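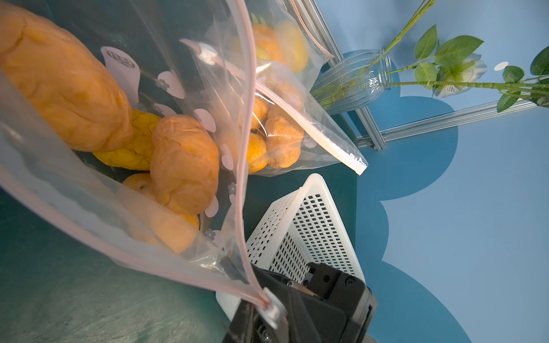

A zip-top bag printed with white hearts, and the perforated basket next to it.

Elba Espinoza gave up on lidded tubs in December. She had 99 of them at her house in Clirnberg, and hardly a lid that fitted. Food for the week now goes into clear zip-top bags, the large size, with a pink seal and a small white pull.

"I can see what I've got," she says. "With the tubs I was forever opening things to check."

Her method is plain. Everything goes into a white plastic basket first, and from there it is bagged. The round pieces go in before the long ones, and she closes the seal slowly with the bag on its side.

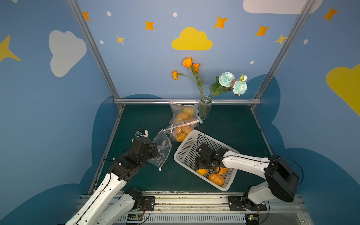 **HOME & STORAGE**

Filled bags go to the back of the table while the next one is opened beside the basket. Amancay Acuña, who shares the shopping with her, prefers smaller bags - 3 to a shelf, laid flat - and the two have not settled it.

Both wash the bags and use them again. Acuña turns hers inside out over a bottle to dry. Espinoza pegs hers on the line by the bottom corners, zip open, and brings them in before supper.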